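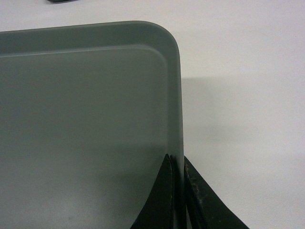
The gray tray, with nothing on it for once.

I have owned this tray for long enough that I stopped seeing it. It lives on the kitchen counter next to the kettle, and most weeks it holds mail, a bunch of keys, a pill bottle and whatever I took out of my coat pockets. On Sunday I cleared it off and decided to use it as a tray again.

It is plain gray plastic, flat, with rounded corners and a low rim. No pattern. The gray has a bit of green in it, which I only notice next to something that is really gray. The finish is matte, and that matters to me more than the color. My last one was a shiny thing from Erkico and cups slid around on it like it was oiled. I gave it to Laine, who keeps seedlings on it.

What pushed me into this was breakfast. Since February I have been carrying coffee, a bowl and a plate out to the back room in two trips, sometimes three when I forget the spoon. The back room gets the sun until ten and the kitchen gets none, so I am not going to start eating in the kitchen. One trip makes more sense.

I put everything I normally carry on the kitchen scale. The full mug came to 454 grams and the bowl with oatmeal in it was a little more. With the plate and the toast it all stayed under what I would call heavy. I also tried it with the 900 gram jar of honey, and that was too much on one side. The jar stays on the table now.

The tray is 46 centimeters on the long side. My cabinet shelf is shorter than that, so it can't lie flat in there. I stand it on edge between the fridge and the wall, where the cutting boards are. It comes out easily if I grab it by the rim.

Washing it is simple enough. Dish soap, a soft sponge, then a towel right away. If I let it air dry, the water leaves spots along the line where the rim meets the floor of the tray. I don't use the rough side of the sponge on it. Joelle did that to hers and it went cloudy in the middle.

The mail still needed somewhere to go. I had a shoebox lid on the counter for two days and it looked terrible, so I moved the whole pile to the drawer under the phone. The keys are on a hook. The pill bottle went back to the bathroom — it should have been there all along.

I have used the tray 4 mornings in a row now. I spilled a little coffee on the second one, going over the door sill, and the rim caught it. Next I want to find a cloth that fits, so the spoon doesn't rattle.

Posted 2018-04-17 in Kitchen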